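Häufige Fragen zum Gemüsehobel

Muss ich Karotten vor dem Hobeln schälen?
Bei jungen reicht die Bürste. Bei alten entscheidet der Gast, für den gekocht wird.

Welche Stärke passt für Rohkost?
Zwei Millimeter. Alles darüber ist Kauarbeit und wird am Tisch auch so kommentiert.

Geht das auch mit Zwiebeln?
Ja, halbiert und mit der Schnittfläche nach unten. Geweint wird trotzdem.

Wie viel brauche ich für einen Salat?
Etwa 200 Gramm Karotten pro Person — als Beilage die Hälfte.

Brauche ich den Fingerschutz wirklich?
Luminița Matei hat unsere Kurse acht Jahre lang geleitet und beantwortet diese Frage grundsätzlich mit einem Pflaster.

Darf der Hobel in die Spülmaschine?
Er darf, die Klinge nimmt es übel. Besser gleich unter fließendem Wasser abspülen, von hinten nach vorn.

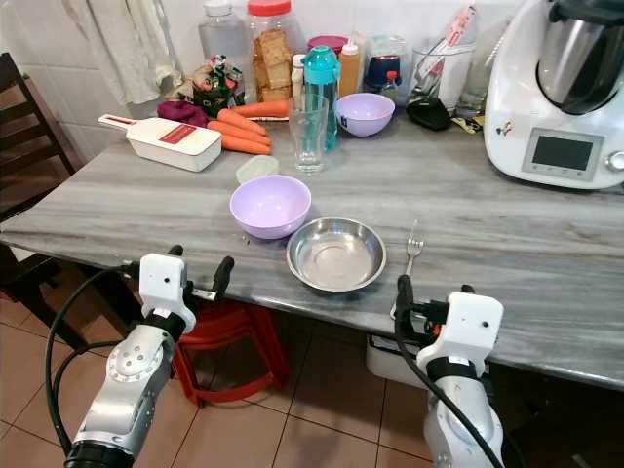 Zum Trocknen den Hobel hochkant stellen und erst danach in die Schublade legen, mit der Klinge nach unten.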